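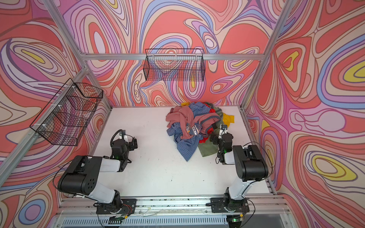
Clothes sorting cell with the swirl pattern walls, both baskets on

Hi everyone,

Sorry for taking so long over this, and thank you for such a thoughtful question. I wanted to get the numbers straight before I wrote back.

On 2019-05-06, a reader at Schmieder wrote:
> I enjoyed the Pusine write-up very much. One thing puzzles me.
> You say the busy wallpaper helped the policy, but wouldn't a
> plain wall make the clothes easier to pick out? And did you
> train with the same walls you tested on?

The second part first: no, we didn't! Training used 16 wall patterns, and the 2 we tested on were held back the whole time. The red and lavender swirls are one of those two. We ran 187 trials in all, each starting from a crumpled heap of mixed clothing in the middle of the white table, and the job was to take one garment at a time and drop it in either the back basket or the side one.

As for plain walls, you're quite right that they're easier, as long as they stay plain. The policy we trained only on plain walls did nicely at home and then fell apart when we moved it over to the Roston cell, where it kept reaching for things on the wall (the mesh baskets make this worse, as the pattern comes right through them). Mixing the walls in training cut those stray reaches to 35 over the full set of trials, and most of those came with checked shirts, which I still can't explain to my own satisfaction.

I should add that all of this is with two arms on the front rail. If anybody at Cerka has tried it with one, I'd dearly love to compare notes, and I'm happy to send the trial logs to whoever wants them.

Warm wishes to all,
the Pusine maintainer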